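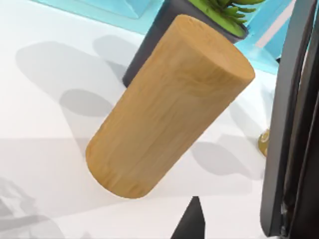 A wood cylinder and a dark gray plant pot. Render.

2019-09-07

Quick one before I have to go back over there with the keys. Said I'd write up the house hunt when it was done and it's not done, but I'm going to lose the details if I wait, so.

Short version. We lost two houses, got the third, and the third one has a problem with the driveway. Long version follows, get a coffee.

We started in April. Krisztina and I had been renting the upstairs of the place on Skorkis Road for longer than either of us planned, and the landlord (nice man, not naming him) told us he wanted to sell. He offered it to us first. We looked at the number he wanted and sort of laughed, then stopped laughing when we saw what the place next door went for. So that was the first lesson I guess. The price you think is crazy is the price.

We did not buy it. Upstairs units with shared heat, no thank you. The downstairs people kept it like a greenhouse.

Got pre-approved. That took longer than everyone said. The lender wanted two years of my freelance invoices and then wanted them again in a different order. Levente Lakatos was our loan guy and he was fine, he picked up the phone, which I now know puts him ahead of most of them. But every time I sent a thing he needed one more thing. Letter explaining a deposit. The deposit was from my sister paying me back for a couch. I wrote a formal letter about a couch.

House one. Little brick ranch in Prelunton, at the end of the bus line. We saw it at lunchtime the day it got listed, there was already a line on the porch. Shoes off, little paper booties, everybody being weirdly quiet and polite and hating each other. Kitchen was original and I mean original. Loved it. We offered asking that night and felt very brave. It went for a good bit over to someone paying cash. Our agent, Precious Espiritu, called and told me fast, like pulling off a tape. She had warned us that asking was not going to do it. She was nice enough not to bring that up.

House two. This is the one that hurt. Two stories, yellow siding, a real dining room, a pear tree. Same school zone we wanted. Precious told us to write our best number and then add something that would annoy us. We did. We also did the letter to the sellers, which I know people have opinions on, and Precious had opinions on it too, she did not like it one bit and told us to leave out anything about family or us personally. So it ended up a letter about a pear tree. I'm good at letters about objects now.

We were second. They had us as backup for 3 weeks, and I checked my phone in the shower. The first buyers had some financing wobble and I am not proud of how much I was rooting for the wobble. Then they closed. Krisztina Sipos, the calmest woman alive, said a word in the parking lot of the garden center that I had never heard from her before.

After that we took a break. Didn't look at listings for a while. (I looked at listings.) Kept a spreadsheet too, 86 rows by the end, address, asking, what it sold for, days sitting. The days column was mostly depressing. What I noticed is that the ones that sat had something you could see in the photos if you looked, a power line or a bedroom you had to walk through to get to the other bedroom. And then a few sat for no reason I could find, and those were the ones we should of been driving out to look at from the beginning. That's how we found the one we got.

House three. Off Jernex Street, up the hill, a split level from the seventies. Sat for ages. The listing was terrible. The pictures were dark, and the first one was of the water heater. The description said "must see" and then the square footage and that was all. Precious almost didn't want to take us. We went at dusk in the rain and I thought well this is a waste of gas.

It was not. Big windows across the back. Dry basement, in the rain, which Tibor Illés (our inspector, later on) said is the best time to look at a basement and he wishes everyone would do it. Bedrooms are small. The carpet was a color I can't describe and it's gone now anyway. But the light in that back room even in bad weather, we both just stood there.

Offered a bit under. Under! They countered, we met in the middle, done in two days. After the spring we had it felt like a trick. I kept asking Precious what was wrong with it and she kept saying the photos are what's wrong with it.

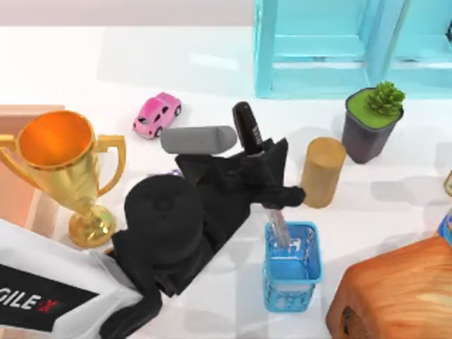

Gold trophy cup on a white tabletop. Render.

Inspection. Go to your inspection. I don't care if you have work. Tibor was there most of the day and he let me follow him around and ask dumb questions, and I know the house about ten times better than I would from the PDF. The report itself was 70 pages and mostly things like "caulk missing at tub" and a photo of caulk missing at tub. Read in bed at night it sounds like the house is falling down. In person he'd just shrug at it. The things he did not shrug at:

The electrical panel, old brand, he wants it swapped. Sellers gave us a credit for most of that.

One window in the back room fogged between the panes. Sad but fine.

Gutters pitched the wrong way on the north side. Andor Csonka came and fixed those last week, in and out before lunch, would use again.

And the driveway. OK so the driveway. It's shared with the neighbor, we knew that, it's in the listing in tiny words. What we did not know until the title search came back is that the easement was written for a line that isn't where the concrete is. At some point somebody poured a new driveway and just put it where they felt like. So on paper we both have the right to drive over a strip of lawn and a hydrangea. On the ground everybody drives on the concrete and has for decades.

Title company flagged it as an exception, meaning we're insured for everything except the one thing I'm worried about. Levente said the bank didn't mind. Precious said get a lawyer for an hour before closing, and we did, and I'm glad. The lawyer said it's common, gets fixed with a new recorded agreement if both neighbors sign, and to do it early while everyone likes each other. She charged $538 all in for the hour and the draft. Cheapest thing in this whole process that made me sleep.

The neighbor has not signed yet. He's friendly. He brought over tomatoes. He says he wants his son to read it first and the son is traveling. So we wait. We closed anyway, which some of you will think was dumb, and my dad has already told me so, at length, no need to pile on.

Closing itself was nothing. Signed my name till it stopped looking like my name. The pens were nice. Got handed an envelope with one key to the front and a garage remote that doesn't work. Mạch for dinner after, the noodle place, still in our closing clothes, Krisztina fell asleep in the car.

Some stuff people asked me in email so I'll just stick it here:

Did we waive inspection? No. Not on any of them. On the yellow house we shortened the window for it. Would not waive. I know people who did and were fine, I'm not built for it.

Did we need an agent? We did. Precious knew the other agents and knew which ones meant it when they said "highest and best." I would have overpaid for the brick one and been happy about it for a month.

Is it a good time to buy? No idea. I write about bikes mostly. All I can tell you is what's in my spreadsheet, and in my spreadsheet everything near the bus line went over asking, and the stuff up the hill didn't always. If you have a car and don't mind shoveling, look up the hill.

How much cash did we need on top of the down payment? More than the worksheet said. The prepaid taxes got me. Also the first week of owning it, just trash cans and a ladder and locks and a hose, I quit adding it up. Buy the ladder used.

Would I do the letter again? No. Precious was right. The yellow house people told her they never read it.

What about the rental? Landlord listed it the week after we gave notice. Went fast. I biked past it and there's a new mailbox.

OK what's left. Panel gets swapped this month, whenever the electrician calls me back (call me back). The back room needs paint, we've got four sample squares up and they all look like the same white to me, apparently they are not. Movers are bringing the last load, the stuff that was in my sister's garage, including the couch, yes that couch, she changed her mind and gave it back. I did not tell the bank.

Bike posts again soon. I haven't touched the blue frame since spring and the new garage has an actual bench in it, bolted to the wall, so I've got no excuse once I can see the floor.

If you're in the middle of this right now and want the blank spreadsheet, email me and I'll send it, it's nothing fancy. Comments are open but slow, I have to approve them and the internet guy isn't coming til next week.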